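**Facilities Service Desk - Cidholm Building**
**Category:** Furniture and finishes
**Location:** Staff lounge, second floor
**Item:** Fjeld table, light wood top
**Priority:** Low
**Status:** Monitoring

**Summary**

The requesting department reports recurring pale rings and dull patches on the top of the lounge table. The marks are most noticeable in the late morning, when light comes in low across the surface. The department asks whether the top needs to be refinished and whether the table may stay in use in the meantime.

**Entry 1 - Request received**

The department states that the marks were first noticed after the lounge reopened. Staff have wiped the table daily with the multi-surface spray kept under the sink. The marks fade for a short time and then return. No burns, chips or lifting of the finish were reported. The department was advised to stop using the spray until the table could be inspected.

**Entry 2 - Inspection, Apr 3, 2025**

The top was inspected under the ceiling lights and again with the ceiling lights off and the blinds open. Findings were as follows:

- The finish is intact. A fingernail drawn lightly across the grain does not catch.
- The dull patches are a film on the surface. A white cloth dampened with warm water picked up a gray residue.
- Two pale rings remained after the film was removed. Both are consistent with heat or moisture under a cup.
- Several of the streaks reported as damage are glare. They shift when the viewer moves to the other side of the table and should not be treated.

The spray was identified as Tota Multi-Surface. The copy of the Fjeld care sheet held on file calls for a mild soap solution only, so the product is not approved for this table.

**Entry 3 - Treatment**

The following steps were carried out:

1. The table was cleared and dry dust was removed with a soft cloth, working with the grain.
2. The top was washed with a mild soap solution and a well-wrung cloth.
3. The surface was rinsed twice with clean water and dried at once.
4. The table was left uncovered for 20 minutes before the rings were checked again.

One ring was no longer visible. The second was faint and could be found only from the window side. No polish, oil or abrasive was applied. Refinishing is not recommended at this stage.

**Entry 4 - Instructions to the department**

The table may remain in normal use. The department is asked to observe the following for the next 14 days:

- Use the coasters supplied - 4 have been left in the drawer beside the sink.
- Wipe spills promptly and dry the area afterward.
- Keep printed covers and glossy folders off the top while it is damp, as ink may transfer.
- Do not use Tota Multi-Surface or any similar spray on the table.

The spray has been relabeled for counters only. The Cimcombe stockroom has been asked to send mild soap with the next supply delivery.

**Entry 5 - Follow-up**

The department reports no new dull patches and asks that the ticket stay open until the remaining ring has been checked a second time. This has been agreed. If the ring is still visible in June, the matter will be passed to the furniture contractor for a quote.

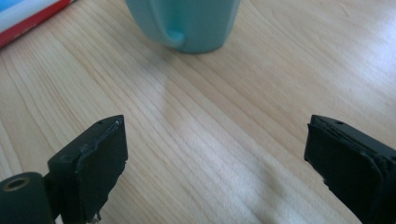 Any new marks should be added to this ticket with a note of where on the table they appear and whether they can be seen from both sides. A separate request is not required.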